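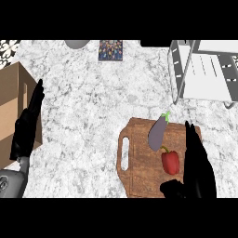

Numuna 共享工坊,九月

开个串,更新一下双臂厨房机器人的进度。上次发还是拆电源那会儿,好多人以为我弃坑了,没有没有,只是搬进仿真里住了一阵子(笑)

先交代现在在干嘛:任务是把案板上的茄子和红甜椒收进左边的纸箱。右手管案板这半边,左手管箱子那半边。听着像幼儿园作业对吧,我已经做了好几个周末了。

名字也定了,叫 Kulletti。Shuzhen Yao 取的,她说念起来像一种意面。好吧,厨房机器人叫个意面名字,我没意见。

为什么先跑仿真:真机的右肩关节还躺在工作台上等轴承。与其干等,不如先把控制那套理顺。而且仿真里撞一下不用花钱,真机撞一下我要心疼一个礼拜。

场景是 Yao 搭的,她对厨房布置有种我理解不了的执着。大理石台面、沥水架、角上那种黑白花砖,全要有。我本来的版本就是一张灰桌子加两个方块,被她嫌弃得不行。

不过我得承认她有道理!灰桌子上训出来的视觉部分,换到有纹理的台面就懵。大理石上那些灰纹路,有一阵子被我的分割当成物体边缘,框得到处都是,满台面都是它想抓的“东西”。

后来把台面纹理做了随机旋转和明暗抖动,重新训了一遍,好多了。还是偶尔会对着一块石纹深情凝视,但至少不伸手了。

说说茄子。

茄子是我目前最大的敌人。表皮滑,一头胖一头细,夹胖的那头容易往细的那头溜,夹细的那头又会整个打转。再加上它在案板上是斜着躺的,手腕要先转一个角度才对得上。

我第一版策略特别天真:找物体中心,从正上方下去,夹。甜椒勉强能用,茄子百分百翻车。中心点那个位置恰好是它开始变胖的地方,手指一合,茄子“噗”地就滑出去了。

第二版改成先估长轴,再垂直于长轴去夹。这版明显靠谱了!代价是手腕有时候要转一大圈,转的过程里指尖会扫到旁边的甜椒。甜椒被扫下案板,在台面上滚,我在屏幕前面喊。

所以现在的顺序是先甜椒后茄子。把碍事的先请走,茄子周围就空了,手腕爱怎么转怎么转。

有人可能要问,那为什么不把它俩摆远一点?因为真厨房里没人会给机器人摆远一点啊!我家案板上东西都是堆着的。

甜椒也有甜椒的毛病。表面一瓣一瓣的,手指落在鼓起来的地方还是凹下去的地方,夹出来的结果完全不同。我现在让它多试几个角度,挑两侧都能贴住鼓包的那个。

还有甜椒蒂。那个绿色小弯钩又细又翘,深度图上经常缺一块,算出来的高度忽高忽低。我干脆把蒂从抓取候选里剔掉了,只看红色的身体部分。粗暴,但是好用。

(茄子蒂同理。谁会拎着茄子蒂…… 好吧我妈会。)

昨晚到今天一共跑了 178 次。每次物体的位置和朝向都会随机动一点。我盯着看了前面一小段,后面就开着它自己跑,去楼下吃了碗面。

回来翻日志,发现有 30 次是超时,手停在物体旁边不动,既不合拢也不退开。就那么悬着,像在超市里拿不定主意的我。

查了半天,以为是逆运动学没解出来,结果解得好好的。是我自己写的“到位判定”太严了,要求指尖误差小于 2 毫米才允许合手指。可是手臂在那个伸展姿态下本来就有点抖,永远到不了。

改成 5 毫米,世界和平。

我为了这一个数字翻了一下午代码。Yao 路过看了一眼说“你这个阈值是不是太小了”。她看了多久呢,大概够她喝一口水吧。

接着说手。真机的手还是打印的,细长手指,指尖越往前越窄,下面连着比较粗的一块掌座,侧面伸出来一个像拇指的东西。全黑,是因为当时工坊里只剩黑色料了。模型文件里我也就跟着设成黑色,懒得换。

长手指的好处是能伸进两个菜中间的缝里。坏处是力臂太长,夹重一点的东西指尖会张开。仿真里我一开始把手指设成完全刚性的,成绩漂亮得不得了,截图都存好准备炫耀了,Yao 问了一句“你那个手指真的有这么硬吗”。

……没有。加上柔度以后成绩哗啦掉下来。截图我删了。

那根拇指现在处境比较尴尬。当初加它是想托住圆的东西,从下面兜一下。但是从上往下抓案板上的菜,它总是先碰到案板,手掌就压不下去。

目前的补丁:接近的时候让手掌整体往外偏一点,拇指从案板靠外的那侧过去。能用,但看着别扭,像端着茶杯非要翘手指。

下一版手想把它做成可收起来的。有没有人做过那种带锁定的小铰链?要薄,要能打印,最好不要弹簧(我和弹簧的缘分已尽)。

案板也有戏份。那块木案板一头有个长圆形的孔,是拿来挂的把手孔。孔里透出来的是下面的大理石,颜色比木头浅很多,我的检测有段时间坚定地认为那里放着一个白色的长条物体。

它还去抓了。很认真地把手伸过去,在孔上面合拢,抬起来,手里是空气,然后运到纸箱上方,松开。日志里写着“放置成功”。

我笑了很久,然后意识到这说明我的成功判定根本没检查手里有没有东西。于是加了一个检查:抬起来之后看手指开合宽度,如果已经合到底了,就算没抓到,回去重来。

这个检查后来抓出好几个假成功,之前的数字都得打折看。如果你看过我上个月发的那张表,请忘掉它,谢谢。

左手的进度慢一些。它现在的活是在纸箱那边待命,需要的时候把箱盖那片折翼挡住,别让它弹回来挡住口子。纸箱的折翼在仿真里是用带弹性的铰链做的,参数全靠猜。

我真的拿了个纸箱在家里掰折翼,用厨房秤顶着量力。量了几次每次都不一样,新箱子硬,掰过几次就软。最后取了个中间值,就这样吧。

左手待命姿势我改过三回。第一回是横着放,结果占掉一大块台面,右手运菜过来的时候会撞上它的小臂。第二回是收到很靠后,又够不着箱子。现在是手指朝上立着,掌部压低,台面中间留出一条空道给右手走。

两只手抢道这件事比我想的烦。我原来给每只手各写了一套规划,谁也不管谁,碰头了就一起停下来,互相等,等到天荒地老。

后来加了一把锁:中间那块区域同一时间只准一只手进。笨办法,速度慢了,但再没有卡死过。以后有空再研究让它们真的协同起来,现在先别打架就行。

回答一下昨天私信里问得最多的几个。

问用什么控制板的:Barine 的那块小板,左右手各一块。文档写得一言难尽,引脚图还印反过一版,我手上这两块恰好一块是旧版一块是新版。你们猜我接错没有。接错了。

问零件在哪儿买的:减速器是找 Yusof 订的,一个小作坊,回消息很慢,东西还行。轴承也在他们那儿订的,就是现在还没到的那批。Yusof 如果你在看这个串,我没有催的意思,但是我每天都在看物流。

问能不能切菜:不能!短期内也不打算让它拿刀。现在夹个甜椒都能扫飞茄子,我对自己的代码还没有信任到那个程度。

问开不开源:模型和打印文件会放,控制代码要等我收拾一下。里面有个函数名叫 qiezi_bie_dong,我总得改改。

问工坊能不能去看:Numuna 周六下午都可以进来,我一般在最里面那张桌子。真机现在是半成品,右肩拆开的,能看的主要是一堆线和屏幕上的仿真。带零食来会得到比较详细的讲解。

再说一个今晚刚踩的坑,新鲜的。

沥水架。纯粹是背景物件,没打算碰它。但它的碰撞模型被我偷懒用了一个凸包,等于一整块实心的大疙瘩,连架子腿之间的空都填满了。右手从高处绕过去时,规划器死活说那边有障碍,每次都给我绕一条特别夸张的远路,整条胳膊甩上天再下来。

我还以为是速度限制的问题,调了一晚上速度。最后把碰撞体显示打开一看,好家伙,一块巨石蹲在那儿。

改成几个长方块拼起来,架子面一块,腿各一块。路线立刻正常,人也舒坦了。

教训(写给三个月后的我):先打开碰撞体显示。先打开碰撞体显示。先打开碰撞体显示。

纸箱我也顺便查了,还好,是五片薄板拼的,中间是空的。不然菜永远放不进去,那我大概会查到明年。

哦对,光照。Yao 想让我把光做得更像她家厨房早上那种斜光,好看是好看,但阴影一长,案板边缘的深色就和茄子皮混在一起。那茄子颜色本来就偏灰紫,不怎么鲜亮,暗处几乎就是一块影子。

目前折中一下:训练时各种光都混着来,平时调试用平光。斜光版本留着以后拍视频,她同意了,条件是我把视频里那条丑得要命的调试文字关掉。

接下来要做的,按我自己的优先级:

先把抓茄子的力度理顺。现在夹太紧,仿真里当然没事,真茄子会留印子。我买了几根回来练手感(用我自己的手),晚饭连吃了两天茄子。

然后是放进箱子时的高度。它现在喜欢从老高的地方松手,甜椒掉进去会弹一下,有时候直接弹出来,滚到台面上,像在抗议。得让手伸到箱口以下再放。麻烦在于手掌那块太宽,斜着才进得去,还得避开折翼。

再然后,等轴承到了装右肩,标定,上真机。希望到时候台面和案板的相对位置不要和仿真差太多。我打算在真桌面上贴几个标记点,丑就丑吧。

Yao 看到这里在旁边说她不同意贴标记点。再议。

有个问题真心求教:双臂的手眼标定你们是两只手分开标,还是拿一块板两只手一起标?我试过分开标,单独看误差都挺小,一到要两只手配合的动作就对不上,差出来的那点刚好够把箱子边缘戳歪。做过的朋友留个言,越啰嗦越好,我爱看。

评论里已经有人问“为什么不用吸盘”了。试过!茄子吸得住,甜椒那一瓣一瓣的吸不住,漏气漏得像叹气。吸盘现在在抽屉里,和弹簧住一起。

还有人问一次完整流程要多久。现在挺慢的,慢到我可以在它搬甜椒的时候去倒杯水。速度上限我压得很低,真机第一次上电也会用这个速度,急停按钮我会一直攥着。

刚才又改了一下合手指前的停顿,去掉了多余的那段等待,准备再挂一轮过夜。电脑风扇已经起飞了,希望隔壁做陶的那位明早不要投诉。

明早来看日志。茄子拜托了。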